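Carnach Kitchen Robotics Working Group
Review meeting: Drumo simulation package
Tuesday, 2:00 p.m., upstairs meeting room and on the call

**Chair:** Niamh Fitzgerald
**Notes:** Daithí Egan
**Also there:** Plovura team (training and data), Ó Riain (kitchen fit-out, on the call until item 4)
**Apologies:** purchasing, who sent written questions, taken under item 5

**1. Last meeting**

Notes agreed with one fix. Under "licenses" we wrote that Drumo charges per arm. It charges per seat, and an engineer can run as many arms as their machine will stand. Niamh was very pleased to have that corrected.

Still open: the list of kitchen layouts from Ó Riain. They have sent the first batch and the rest will follow in January.

**2. What we've been trying**

Daithí went through the trial so far for those who missed the kickoff. Drumo is a simulation package for tabletop arm work. You pick an arm and a gripper, pick a room, scatter objects over a work surface, and it gives you rendered views along with the full state of everything in the room. The trial license gives us 26 kitchen rooms and the standard object library. We've been using it for six weeks.

General feeling in the room: this is a lot of fun to use, and it's saving real time. Plovura's people had their first working pick-up task going before lunch on day one, and they were still grinning about it when they told us. Under the old setup the same job meant booking the bench, laying out the props by hand, and then putting them all back for the next team.

The part people like best is the clutter. You can set a dial for how messy the counter gets and the package fills it with things that don't belong to the task. Our policies have always done well on a tidy table and then gone to pieces as soon as there's a bottle in the way, so everyone wanted to see more of this.
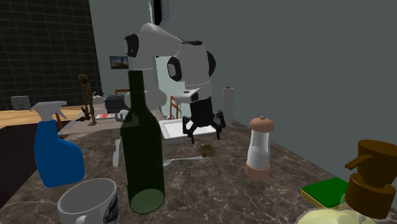 *Drumo trial: single arm over the dark marbled counter, clutter on, tall bottle in front.*

Niamh liked that the bottle is see-through, with part of the arm showing behind the green glass. She asked if that was a lucky view. Daithí said no, clear and tinted materials are handled the same way from any camera position, and he offered to run more after the meeting for anyone curious (several takers).

Plovura pointed out that the little brownish-gold ball by the gripper is lying at the end of a utensil, and that's a nasty case for a grasp planner. Does it treat them as one thing or two? Good discussion. Agreed it should go on the hard cases list.

Ó Riain asked why there were a spray bottle and a sponge out on the same counter as food items. Daithí said the clutter draws from the whole library and doesn't know what goes with what. Ó Riain said that was pretty much like their own break room. They would still like an option to keep cleaning products and food apart for customer demos. See actions.

**3. Object library**

The trial library has 2,000 objects. Plovura has been looking at how well they behave when touched, and is happy overall. Mugs, bottles and trays are very solid: they tip when they should, and they don't jitter when left alone. Soft things are weaker. The sponge is treated as a rigid block, so squeezing it teaches the gripper nothing useful. Drumo has told us soft bodies are coming, but wouldn't give a date, so we're treating that as "not included" for the purpose of this review.

Daithí would love to see more thin items lying flat. Cutlery is the thing our real arm struggles with most and there aren't enough shapes to choose from. We can import our own models, and he tried it with a serving spoon he'd measured up at home. It took him an afternoon, most of it spent on the weight settings. He thinks the second one would go much quicker. Niamh asked him to write down the steps while they're fresh.

One small gripe: object names in the library are a mess. There are seven entries called "container" with nothing to tell them apart until you load them.

**4. Rooms and lighting**

Ó Riain compared the trial rooms with kitchens they've fitted. They said the counter heights and depths are believable, and they were impressed by the background detail: chairs, tiles, a picture on the wall. They had expected a gray box with a table in it. They'd like narrower galley kitchens in the mix, as those are where most of their customers would put an arm.

Lighting can be changed per run. Plovura hasn't tested it much, but early runs with the lights turned low were harder on our detector than anyone guessed, and they're keen to dig in. Some talk about reflections on the darker counters. Left for the next session.

Ó Riain left the call here.

**5. Questions from purchasing**

- *Can we leave after the first year?* Yes. Everything we render stays ours, and imported models can be exported again.
- *Do we need new computers?* Two of the current machines are fine. The older one by the door runs it, slowly, with the fan going like a hair dryer.
- *Who do we call when it breaks?* Support is by email. We've written to them twice and both answers were clear and came from someone who had plainly opened our file.
- *Does this replace the real bench?* No, and nobody wants it to. The idea is to come to the bench with fewer silly mistakes left to find.

Niamh wants a side-by-side check on the real arm before she signs anything. Same task, one policy trained with Drumo clutter and one without. Plovura was already hoping to do this and has offered to run it.

**6. Where we stand**

All present are in favor of moving to a paid license if the bench check goes well. Daithí wanted it noted that he's in favor regardless. Seat numbers to be settled once Plovura knows how many of their people will be in it every day.

**Actions**

| What | Who |
|---|---|
| Ask Drumo for a way to keep cleaning products out of food layouts | Daithí |
| Write up the import steps, with the serving spoon as the worked case | Daithí |
| Add "small round item against utensil" to the hard cases list | Plovura |
| Run the bench check, clutter and no clutter | Plovura |
| Send remaining layouts, galley kitchens first | Ó Riain |
| Ask Drumo to extend the trial until the bench check is done | Niamh |
| Reply to purchasing | Niamh |

**Any other business**

The spare gripper fingers have arrived and are in the blue drawer. Please sign them out. The projector cable in this room needs replacing again, and Niamh will order a longer one.

Meeting closed 3:25 p.m. Next one is same room, same time, once the bench results are in.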